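Setting up shelves for a two-armed home robot

Nilel sells its shelf planner as an add-on for the Himeck storeroom robot. You enter your room and shelving, and the planner runs the robot through it on screen. I have used it for one pantry and one workshop, and these tips come from both jobs.

Measure the aisle at floor level and again at shoulder height. Old shelving leans, and the planner uses whatever you type in. Go by the smaller number.

Empty the compartments before you measure them. Slats and lips take up more room than you expect, and a jar that fits by hand may not leave space for the fingers of a gripper.

Enter each shelving unit separately, even if two of them face each other. Give them different finishes in the planner. A light wood unit on one side and a dark frame on the other are easy to tell apart when the view tilts. 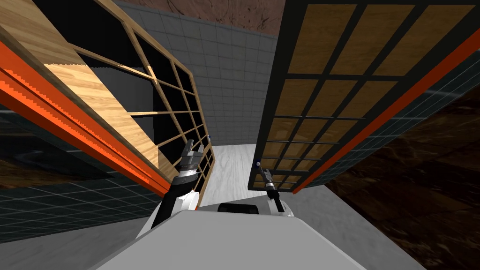
Does the planner work without the robot?

You can run it on any recent laptop, and the layouts you save can be loaded later if you decide to buy.

Save a copy of the layout before every change. The undo button goes back 2 steps and no further. Perla Zavala, who lent me her workshop for the second job, lost an evening's work that way.

Keep heavy things low. Paint cans, flour bins and toolboxes belong on the bottom rows whether a person or a machine is fetching them.

Label compartments by row and column. The planner takes up to 263 labels, which was plenty for the pantry. In the workshop I grouped screws and washers by drawer to stay under it.

Wipe the real shelves with a barely damp cloth and let them dry before restocking. Sticky rings under bottles make them hard to lift straight.

The planner costs $19 a month. I would pay for one month, finish the layout, and cancel. The help pages are thin on corner shelving, so leave corners for hand storage.

Updated 11th July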